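Dicas da bancada: como cuido das garras de mão

Perguntaram-me outra vez como é que mantenho as garras a funcionar tanto tempo, por isso cá vai tudo junto, a ver se desta vez não me esqueço de nada! Uso-as para apanhar tralha do chão, sessões compridas, e o que se estraga primeiro são quase sempre as borrachas das pontas.

Começo por aí. Pano de microfibra, água morna, uma gota de detergente da loiça (uma gota mesmo, já exagerei e a peluche mais leve escorregava como sabonete). Álcool não uso, resseca a borracha. Deixo secar à sombra e só volto a montar no fim do café.

Depois os parafusos. Aperto à mão, com chave pequena, nunca com aparafusadora. O Lech Sikora, que me ensinou isto em janeiro, põe um pinguinho de trava-roscas médio e espera até 44 minutos antes de mexer. Eu espero menos, confesso, e ainda não me caiu nenhum.

Cotão! Enrola-se na articulação e a garra começa a fechar aos soluços. Tiro-o com uma pinça e um pincel seco, a cada 200 apanhas. Tenho um caderninho onde aponto, a última limpeza foi à 214, portanto já ia atrasada.

Para o teste final espalho coisas moles e coisas duras num tapete, papel amarrotado, peluches, caixinhas de cartão, e faço 3 passagens: primeiro o papel, depois os tecidos, no fim as caixas. Se o papel sai esmagado, estou a apertar demais. Se uma caixa roda entre as pontas, volto às borrachas e vejo se ficaram paralelas. 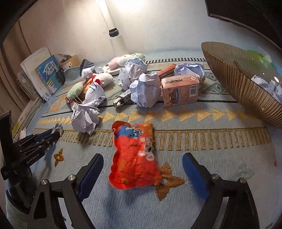

Garra bem aberta à volta da bolsinha laranja, com as borrachas azul-escuras viradas para dentro.

As bolsinhas de peluche com fios soltos pedem atenção: corto os fios com a tesoura das unhas antes que vão parar à articulação. Guardo as borrachas de reserva numa caixa da Ekico, deitadas e com um bocadinho de talco. A chave pequena vive lá dentro também, senão desaparece.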